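Nerkska Tabletop Manipulation Set
Wrist-view recordings and trained policy, release 2

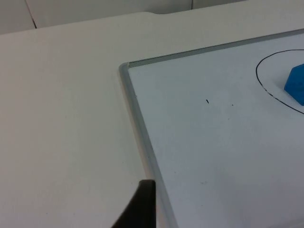 Nerkska is a set of teleoperated recordings for training and testing policies that move a block in relation to a hand-drawn region on a whiteboard. It was put together at the Rurkholm lab by Wen-hsiung Shek and Kam-wah Pan. The download holds the recordings, the training code and one trained checkpoint.

Why drawn regions

Most pick-and-place sets mark the goal with a tray, a bin or a printed target. A marker line is thinner, its shape changes every time someone redraws it, and it can have gaps. We wanted to know how far a policy using only the wrist view could get with a goal like that.

What is in the set

Episodes: 2543
Training split: 2137
Held-out episodes from the same station: 303
Held-out episodes with redrawn regions: 103
Views: wrist only
Labels: block start, block end, inside or outside the line

The redrawn split was recorded last, and no line in it appears in training. Please don't tune on it.

Method

The policy takes the last two wrist frames and the gripper position and predicts a short run of arm motions. We compared it with a second version that also gets a mask of the drawn line, traced by hand on the first frame. Both were trained from the same starting weights.

Results

With the same-station split the two versions finished close together. On the redrawn split the mask version did better, mostly on episodes where the line left the view during the approach. Without the mask, the policy tended to stop short and release early. Gaps in the line made little difference to either version.

Stray marker marks were left on the board in many episodes. We did not test a fully cleaned board, so we can't say how much they matter.

Requirements

The Skadville loader, version 3 or later. Training needs one GPU; playback runs on a laptop. Full image height is 1080, and the loader can scale down on read.

Changes

8th April: fixed block end labels in the redrawn split. If you downloaded the November files, replace the label folder only. The recordings are the same.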